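Bistow school lunch trays back on the table after vote
28/10/2023
By Khanyisile Zwane

BISTOW - Students at the town's elementary and middle schools will get washable trays and bowls again starting in May, after the school board voted late Thursday to drop the throwaway kind.

The vote was 5-2. It came close to 11 p.m., after a long argument over the bus contract that had most of the room heading for the parking lot.

Under the plan the district buys 3,000 trays and the bowls and cups to go with them. Supplier is Nestico, which already sells the district its serving spoons and steam pans. First delivery goes to Drornance Elementary, the smaller of the two buildings and the only one with a dish machine that still runs.

The middle school has a machine too. It quit 7 years ago. Parts were hard to get, the repair guy retired, and the cafeteria went to foam "for the rest of the semester." Still on it.

"My daughter is in eighth grade and she has never eaten off a real plate in that building," said parent Dana Tshabalala, who spoke twice during public comment. "She thinks soup comes in a coffee cup."

Superintendent Carl Reddick told the board that the foam trays fill the dumpsters behind the middle school by Wednesday most weeks and the hauler charges extra for a second pickup. He did not have the exact bill with him. Board member Lou Pickens asked for it by the next meeting and asked again before the vote.

Pickens and Marcy Ott voted no. Both said they like the idea but not the timing.

"We have a roof that leaks over the band room," Ott said. "I have a hard time going home and telling people we bought dishes."
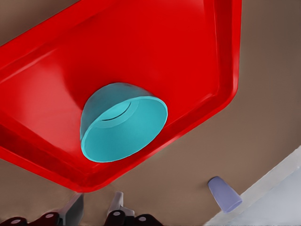
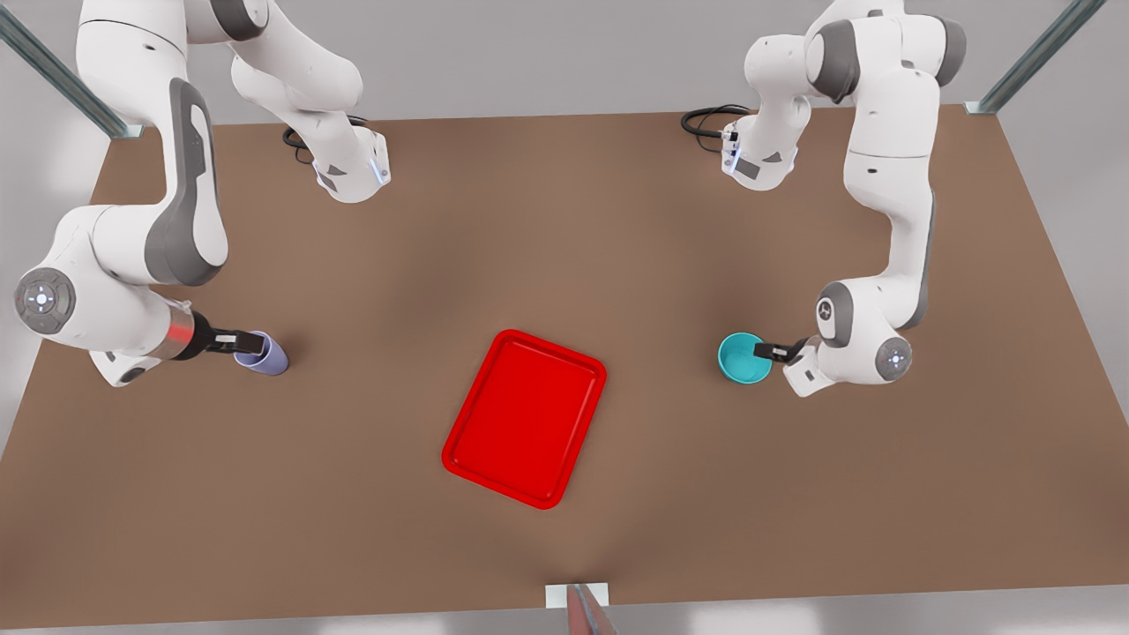

Trays in red are one of the colors the schools could pick.

Reddick said the roof is a seperate fund and will be fixed over the summer either way. Ott said she had heard that before.

Labor was the other sticking point. Washing means people to wash. The plan adds two part-time kitchen jobs, one per building, four hours a day on school days. Kitchen manager Rosa Delgado said she has had trouble filling the openings she has now and wants the new ones posted before winter break so there is time to train.

"I can't run a dish line with a sign on the door that says help wanted," Delgado said.

She also wants the return window in the middle school cafeteria opened back up. It was boarded over when the machine quit and there is a vending machine in front of it now. Moving the vending machine means moving an outlet. The board told the maintenance office to get a price.

The repair job goes out for bids next month. If the old machine can't be saved, the district would look at a used one, and the middle school would start later than Drornance. Reddick would not say how much later.

Lunch count matters here. Delgado said 178 kids go through the Drornance line on a normal day, more on pizza day, and the dish machine there can keep up as long as the lunch periods stay spread out. The school now runs three. A proposal to cut that to two, to free up gym time, is on hold until the kitchen has a few weeks of washing behind it.

Several parents asked about allergies. Delgado said kids with a nut or milk allergy will have thier own trays, in a different color, washed in a separate load. Colors not picked yet. One parent asked that it not be a color that makes a kid stick out. Delgado said she would take suggestions, and got some on the spot. Orange was popular. So was gray.

Weight came up as well. Kindergarten teacher Beth Amory said her kids drop things, period, and a full tray with a bowl on it is a lot for a five-year-old walking past a row of backpacks. Delgado said the youngest classes will be served at the table through the first month. Amory asked who would be doing the serving. That one is still open.

Not everybody wants to wait for May. A group of 36 middle schoolers signed a letter asking for a trial run this winter, one grade at a time, with trays driven over to Drornance for washing. Eighth grader Noor Haddad read it to the board. She got the only applause of the night.

Reddick said driving dirty dishes across town raises health code questions but that he would call the county and ask. Haddad asked when. He said Monday.

The district will use up the foam it has in storage before the switch. Leftover cases, if any, go to the fall festival crew for the chili supper, which normally buys its own.

Packed lunches are not affected. Neither is the high school, which never stopped washing and has enough trays to last, according to Reddick. Breakfast carts will stay with paper bags for now.

In other business, the board:

Approved the bus contract for one year instead of three, after the company would not budge on fuel charges.

Put off a decision on the band room floor until the roof work is done.

Accepted the resignation of the middle school track coach and will advertise the job right away, season starts early.

Heard a complaint about the crossing light at the Drornance drop-off, which flashes on weekends and not on school days. Town crew has been told. Parents are asked to use the side entrance until it's fixed and not to park in the fire lane, which was also the subject of a complaint.

People who want to apply for the kitchen jobs can pick up a form at the district office or ask at either school's front desk. No experience needed, background check required. The board meets next in the middle school library, same time, and the tray bids will be open for anyone who wants to look at them.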